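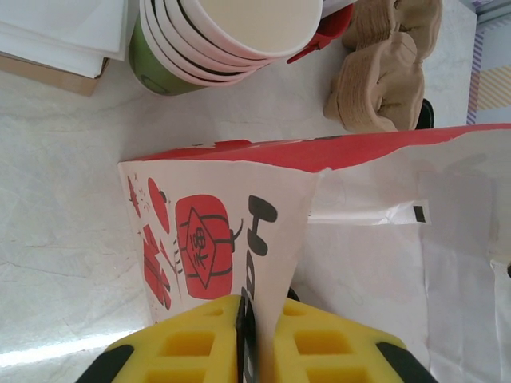

Competency frameworks and the small branch

Hortensia Cisternas
Monday, September 14, 2020

The competency framework has become the default instrument for staff appraisal in retail banking and credit unions. Its use at head office is defensible. Its use in branches with fewer than ten employees is harder to justify, and I would argue that most institutions should stop applying it there in its present form.

The framework under discussion at Ridgeway Credit Union is typical. It lists 17 competencies, each scored on a five-level scale and each supported by behavioural indicators. A branch manager completes the scoring for every employee in July, the scores are calibrated by region, and the calibrated result feeds into pay progression and training allocation.

Calibration is the first difficulty. It assumes a population large enough for a distribution to carry meaning. The Flarkwood branch has six staff in four different roles. Forcing a spread of ratings across that group produces an ordering with no statistical content, yet the payroll system treats the ordering as a measurement. Troels Hallgrímsson has defended the practice on the grounds that regional pooling corrects for branch size. Pooling corrects for it only if managers apply the scale consistently, and the framework offers no means of testing whether they do.

The second difficulty is role overlap. In a small branch the teller also opens accounts, answers lending enquiries and balances the ATM. The indicators were written for specialized positions. An employee who covers three jobs adequately will score below one who performs a single job well, although the former is the one the branch cannot run without. Elínborg Ingvarsson raised this when the Drarnham and Gernwood branches were merged, and the response was a guidance note advising managers to use judgement. A guidance note does not alter the weighting.

The third is cost. A full assessment takes about 2 hours per employee, excluding the interview. Head office absorbs this without difficulty. In a branch, the hours come out of counter time or out of the manager's evenings, and neither appears in the program budget.

The usual objection is that exempting small branches would create two classes of employee. Hjalti Nørgaard puts it more strongly and considers a common standard a condition of fair promotion. The concern is legitimate, but it applies to promotion decisions, which are infrequent and can be assessed when they arise. It does not require that 16 tellers with no application pending be scored every year against "strategic orientation".

A workable alternative would retain the mandatory compliance items, replace the remainder with a short written review against the duties the person performs, and remove the link between branch-level ratings and pay. Progression at these grades is largely governed by length of service already. The full framework could be applied on request to any employee seeking a transfer or a supervisory post.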